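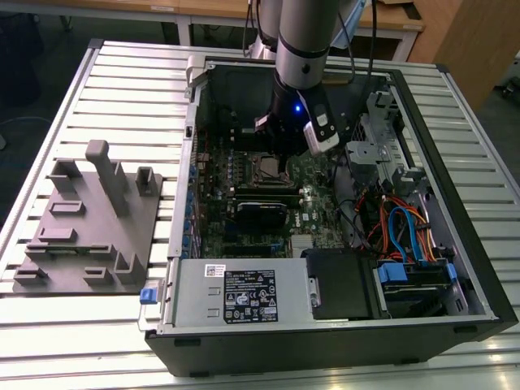

Hawi Gebremichael asks whether Clirnis plans its own moves.

Partly. It plans the path above the open case. The last stretch down to the board follows limits we typed in.

By Clirnis support
September 9, 2026

Has it been tested enough?

We doubt it. The planner passed 4,000 simulated runs, and simulated cables behave far too well.

Can it tell a memory slot from a processor socket?
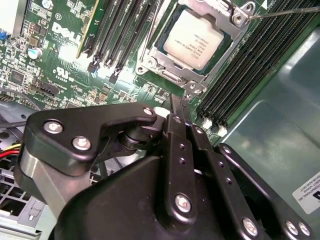 One reader writes that perception scores on a single board model prove very little. Agreed, and we wouldn't buy on them either. Try 100 boards of your own first.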